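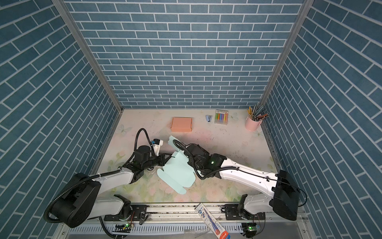
The great stationery sort-out, part one

August 24, 2019

I've been putting this off since the school holidays, so a rainy Saturday it was. Kettle on, radio on, every drawer in the house that had a pen in it tipped out. I filled two ice cream tubs with dead textas alone, and I'm not even going to mention the rubber bands.

What made the cut is pretty modest. The pink pen holder stays, because it fits a ridiculous number of pencils and I like the way they all fan out the top (yes, there are more yellow ones in there than any household needs). The little blue stapler stays too. I had a big grey Jandley one from an old job and it jammed every second go, so that's off to the op shop with a warning note on it.

Then there's the chalk! I'd forgotten how cheerful a box of coloured chalk is – pink, yellow, orange, green and blue all lined up behind the little window. My neighbour Neusa reckons I should give it to her grandkids for the driveway, and I probably will, but I want a turn first.

The flat peach box is my favourite find. I've got a bit of a thing for small cardboard boxes with proper lids and I will defend it to anyone. I'm thinking stamps and spare keys, or maybe all those foreign coins Rafail keeps leaving on the windowsill. It could also just stay shut and look nice.

A few of you asked about the blue brick wallpaper when I mentioned it last time. I love it. I know fake brick isn't everyone's cup of tea, and Virgil told me it looked like a pub bathroom, but that slatey blue with the white lines is so good with the cream mat. The mat has flowers and butterflies on it, very faint, and it's picked up a few scuffs and dark marks. I've read you can shift that sort of thing with bicarb and a damp cloth. Has anyone tried it on a printed one? I don't want to rub the butterflies off.

Next up is the paper drawer, where I already know there are 173 loose birthday cards waiting for me. I'll do it next weekend, if the weather's rotten again.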